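My job used to end when the thing got put away. Now it ends when the thing got put away in a way a machine could learn from, and I have opinions about that.

I work at Fanonex, in the building services crew, which is a grand name for the people who restock, unlock, fetch, reset and carry. In April we got word that part of our shift would go to the Dreltotell project. You hold a gripper in one hand, you wear a marker cube, and you do the chores you were going to do anyway, over and over, so that some future arm on wheels can do them too. The target for our floor is 4000 recordings. I'd assumed I would hate it.

I don't hate it, mostly. It's kind of flattering at first (who ever cared how I open a locker?) and the pay for those hours is a little better. But it changes how you work, and I don't think the people who write the announcements have noticed.

Take speed. I'm fast. I've opened those little metal doors so many times that my hands get there before I do. With a gripper I'm a beginner again, and on some mornings I do 30 takes of one door and feel like I've forgotten what fingers are for. The younger folks on the crew, who'd been slower than me at everything, picked it up in no time. That stung! Being good at the job and being good at showing the job are two separate skills, and only one of them is getting a line on the review form.

Then there's the talking, or the lack of it. We used to gab the whole way down the row. Conversation makes you turn around, wave your hands and stop halfway, and all of that spoils a take, so now we go quiet. I miss the gab more than I expected to. If you manage a place like ours and you're adding up what a program like this costs, please put that in the column somewhere.

And yes, the big question. Am I training my replacement? My honest guess is partly. The fetch-and-carry rounds will go first, and I won't cry over them at the end of a double shift. What bothers me is that we hand over the know-how by the hour, like any other hour, and when it's handed over it belongs to somebody else for good. A songwriter would get a better deal. I'd like to see our names attached to those recordings, and a promise in writing about who gets retrained and on whose time. The folks at Sison, down the road, asked for that before they picked up a single gripper, and they got a good part of it. We signed first and asked later.

I'm not against the machines. My knees would love for something else to deal with the bottom row. I just think the crew should be in the room while the plan is still a plan — and should get to say no to a few things.

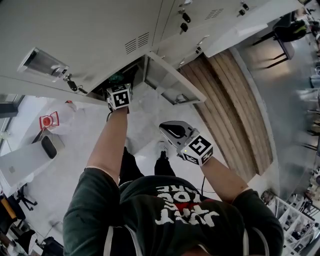

Fladolis Review, Issue 61, page 30

Locker duty on a recording shift: gripper in the right hand, marker cube strapped to the left, one door open. The left hand still goes into the compartment the old way.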